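Materialkunde Textil II – Begleittext zur vierten Sitzung
Wärmeisolation: Was Kennzahlen aussagen und was nicht
Kaja Lepik

Vorbemerkung
Der Text ersetzt die Vorlesung nicht. Die Formeln zum Wärmedurchgang stehen im Skript vom letzten Semester, hier geht es um die Zahlen, die auf Etiketten und in Prospekten landen, und um die Frage, wie viel man ihnen glauben sollte.

1. Luft isoliert, Fasern halten sie fest
Ruhende Luft leitet Wärme schlecht. Jede Füllung, ob Daune oder Polyestervlies, hat vor allem die Aufgabe, Luft am Zirkulieren zu hindern. Der Satz »Daune wärmt« ist deshalb in der Klausur nicht ausreichend. Gefragt ist, welche Luftschicht bei welchem Druck und welcher Feuchte erhalten bleibt.
Die Dicke dieser Schicht geht annähernd linear in den Wärmewiderstand ein, solange keine Konvektion einsetzt. Bei sehr lockeren Füllungen setzt sie ein. In Prospekten kommt das selten vor.

2. Bauschkraft
Die Bauschkraft gibt an, welches Volumen eine festgelegte Masse Daune unter einer festgelegten Belastung einnimmt. Sie wird an konditioniertem Material gemessen, in einem Zylinder, ohne Hülle und ohne Nähte. Das fertige Kleidungsstück hat eine Hülle, es hat Nähte, und es wird getragen.
Daraus folgt:
– Ein hoher Wert sagt nichts über die eingefüllte Menge. Eine Jacke mit wenig sehr guter Daune kann kälter sein als eine mit viel mittelmäßiger.
– Werte aus verschiedenen Prüfverfahren lassen sich nicht ohne Weiteres nebeneinanderstellen. Schon die Vorbehandlung der Probe (Dampf, Trocknung, Ruhezeit) verschiebt das Ergebnis.
– Die Angabe gilt für die Probe. Wie sich die Füllung nach zwei Wintern verhält, steht auf keinem Etikett.

3. Steppnähte
Eine durchgesteppte Naht presst Ober- und Unterstoff zusammen. An dieser Linie ist die Isolationsschicht fast null, und der Nadelstich lässt zusätzlich Luft durch. Breite Kammern verringern den Nahtanteil, erlauben der Füllung aber zu wandern. Schmale Kammern halten sie am Ort und erzeugen mehr Kältebrücken. Einen idealen Abstand gibt es nicht, auch wenn manche Hersteller ihren jeweiligen Schnitt als solchen verkaufen.
Kastenkammern mit Innenstegen umgehen das Problem zum Teil. Sie kosten Gewicht und Arbeitszeit, und bei Alltagsjacken halte ich den Nutzen für überschätzt.

4. Fallbeispiel Graso
Die Firma Graso bewarb ihr Modell Eltley mit »40 Prozent mehr Wärme«. Mehr als was? Im Kleingedruckten stand das Vorgängermodell Coelho. Verglichen wurden aber zwei Jacken mit unterschiedlicher Füllmenge: 138 Gramm beim alten, 300 Gramm beim neuen Modell. Dass mehr als die doppelte Füllung wärmer ist, überrascht nicht. Überraschend ist eher, wie wenig dabei herauskommt.
Gemessen wurde im Prüflabor Bandedholm an einer stehenden Puppe, ohne Wind, an 3 Exemplaren je Modell. Eine Streuung wurde nicht angegeben. Vielleicht war sie klein. Wir wissen es nicht, und mit dieser Auskunft darf man einen Prüfbericht auch einmal zurückschicken.

5. Kompression und Lagerung
Oft liest man, zusammengelegte Steppware verliere dauerhaft an Volumen. Die Belege dafür sind dünner, als der Ton der Pflegehinweise vermuten lässt. Zu unterscheiden ist zwischen kurzem Falten, monatelangem Pressen im Packsack und Lagerung unter Feuchte. Beim Falten ist der Druck gering, beim Packsack hängt viel von der Faser ab: Synthetikvliese ermüden an den Knickstellen meist früher als Daune. Feuchte ist in allen Fällen das größere Problem.

Aufgaben bis April
a) Berechnen Sie für das Fallbeispiel den Wärmegewinn je zusätzlichem Gramm Füllung. Welche Angabe fehlt Ihnen?
b) Suchen Sie ein Etikett mit einer Temperaturangabe und notieren Sie, was über Aktivität und Unterbekleidung gesagt wird.
c) Skizzieren Sie den Wärmestrom an einer durchgesteppten Naht.
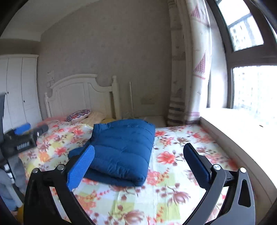

Abb. 1: Gefaltete Steppware mit breiten Kammern (zu Abschnitt 3 und 5). Entlang der Nähte kleine Kräuselfalten.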